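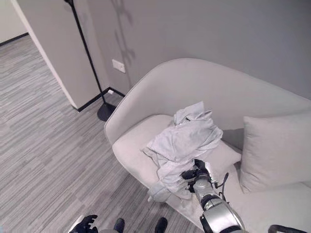

Topic 4: Fabric behaviour in upholstery and apparel

Reading before class: course reader, section 4.1 to 4.4. Bring the swatch card from Topic 3.

4.1 Terms used in this topic

Drape is the way a fabric hangs under its own weight. It depends on bending stiffness, shear stiffness and mass per unit area. Light grey upholstery cloth stretched over a curved back and a crumpled garment left in a heap on the seat sit at opposite ends of the range covered in this topic.

Hand (or handle) is the set of sensations felt when cloth is touched, squeezed or rubbed. It is a subjective judgement. Instrument methods try to predict it from low-load mechanical measurements.

Crease recovery is the degree to which a fabric returns to flat after being folded under a known load for a known time. It is reported as an angle. A specimen with no recovery at all reads 0 degrees and full recovery reads 180 degrees.

Bagging is residual deformation in a region that has been repeatedly stretched out of plane. Knees, elbows and seat cushions are the usual sites.

4.2 Drape coefficient

A circular specimen is laid over a smaller circular support disc and the unsupported ring is allowed to fall. The shadow of the draped specimen is projected onto paper and its area measured.

Drape coefficient (%) = 100 x (A shadow – A disc) / (A specimen – A disc)

A low value means a limp fabric that folds in close to the disc. A high value means a stiff one. The number of folds (nodes) should be recorded alongside the coefficient, as two fabrics with the same coefficient may hang quite differently.

Worked problem. The class set includes a plain-weave cotton sold as Cila. The shadow area is 415 square centimetres, the support disc is 254 and the specimen is 707.

Drape coefficient = 100 x (415 – 254) / (707 – 254) = 100 x 161 / 453 = 35.5%

Students often forget to subtract the disc from the denominator. Marks are lost for this in every assignment.

4.3 Bending length and flexural rigidity

The cantilever test slides a strip over a horizontal edge until its tip meets a plane inclined at 41.5 degrees. The bending length c is taken as half the overhanging length. Flexural rigidity follows from:

G = M x c cubed

where M is mass per unit area and G is in consistent units. Because c is cubed, a small reading error becomes a large error in G. Take four readings per strip: each end, face up and face down. Test warp and weft separately.

Strips that twist should be noted and not forced flat. If twisting is severe, use the heart loop method (reader, 4.3b).

4.4 Crease recovery in practice

Recovery is governed by fibre, then yarn and weave, then finish. Wool recovers well in dry conditions. Untreated cotton and viscose recover poorly, as hydrogen bonds re-form in the bent position. Polyester recovers well unless creased above its glass transition, which is why a hot wash followed by a crowded tumble dryer sets creases that are hard to remove.

Resin finishing cross-links cellulose and raises the recovery angle. The cost is lower tear strength and abrasion resistance. The Flemau shirting in the class set is supplied finished and unfinished. Mean recovery angle for the finished cloth was 132 degrees in last year's results. Compare your own value and comment on the difference.

Load, time under load and relative humidity must all be stated. A crease angle without its conditions cannot be compared with anything.

4.5 Upholstery cloth on curved forms

A flat sheet can be bent in one direction without distortion. To cover a surface curved in two directions it must shear, stretch or be cut. Woven cloth shears readily on the bias up to a locking angle, past which it buckles. The upholsterer has four options:

– easing the fullness into small pleats on the underside
– cutting a dart and sewing it closed
– placing a seam along the line of greatest curvature
– changing to a knit or a stretch woven

The Kimari sample in the display cabinet uses the third option. Note where the piping sits.

4.6 Laboratory session

The practical runs on Saturday in the conditioning room. Group lists are on the door. Pushpa Prajapati will demonstrate the cantilever tester; Narayanan Nadar will supervise the drape stand. Specimens must be conditioned flat overnight and handled by the edges only. Do not iron them.

Each group submits 10 cantilever strips, labelled, with the raw data sheet. Rounded values are not accepted as raw data.

4.7 Problems

1. A fabric has a mass of 157 grams per square metre and a bending length of 2.0 centimetres. Calculate G in milligram centimetres.
2. Explain why a bias-cut skirt hangs differently from one cut on the straight grain.
3. Two upholstery cloths have equal mass and fibre content. One is a plain weave and one a satin. Predict which has the lower shear stiffness and give reasons.

Answers to problem 1 only are in the back of the reader. Questions on marking go to Mamta Ahuja.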